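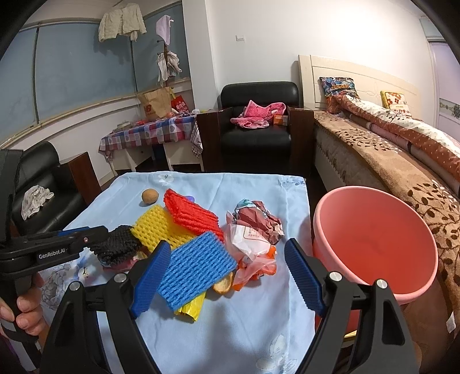
Re: [gripper-build] Foam nets, round whatever this is

List: gripper-build
Date: 2020-04-25
In-Reply-To: "Foam nets are cheating"

> I still say the foam fruit nets are a bad test. They squash. Anything
> that squashes will let a bad finger look good. Before I cut another set
> of pads I'd like to see the same fingers on something hard and round,
> and something that sheds its shape when you pick it up. Also, did
> anyone keep the spacing numbers from the Millano pads? The wiki page
> has been "coming soon" since August.

Fair on the squashing. I have defended the nets on this list for so long that I now own every color they come in, so please let me down gently.

I did go through the bedroom pile again with your complaint in mind. Same blue cloth, same pink basin, same hand gripper with the blue pads. The potato is my hard and round. It isn't very round, but it was in the kitchen and it was free. The walnuts are better and I should have started there. With the fingers square to the nut it sits in the ridges and stays. Come in tilted and it shoots out sideways, and then you are on your knees looking under the bed with a flashlight, reconsidering your hobbies.

For the thing that sheds its shape, I'd nominate plain plastic bags. A crumpled bag gives the pads nothing to push against until they have nearly met, and by then you've usually got a corner of the cloth too. Bread is the opposite problem. It lets you grab it fine and then you have two pieces of bread.

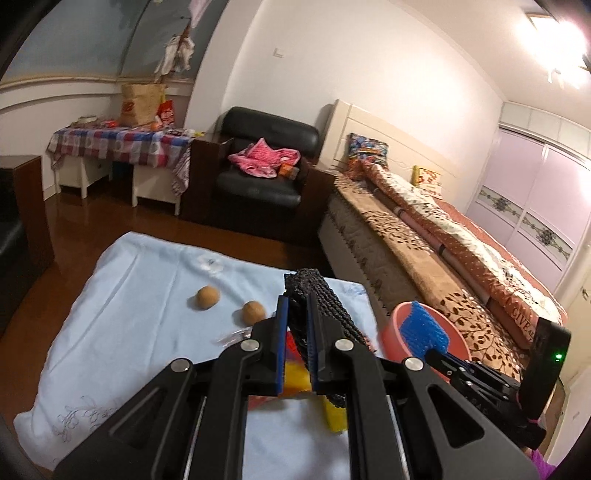

Closing on the black mesh, sponge and walnuts underneath

The mesh is my favorite of the lot. Grab it across the braid and it bunches up into something with a bit of body. Grab it along the braid and you are mostly holding air. I'd like to know whether the Tutilell fingers do the same, if whoever has those is still reading.

On the pads: I have the Millano numbers in a notebook and will type them up when I find the notebook. From memory the ridges were closer together than the Gandon ones and the rubber was stiffer, which I liked for walnuts and hated for everything else. Don't cut anything based on that sentence.

Log so far stands at 1,846 grabs, of which 173 are marked "operator error." I would like it noted that I am the operator and also the one doing the marking, so there may be some leniency in there. I was going to stop at 500. My knees were in favor of that.

Two questions back at you:

1. Are you gluing the pads or screwing them down? Mine are glued and one corner has started to lift.

2. Does the Hsueh linkage file on the share match what you printed? My copy has the pivot holes 8 mm across and I had to drill one side anyway.

If you want walnuts added to the standard list I'll second it. The potato can retire.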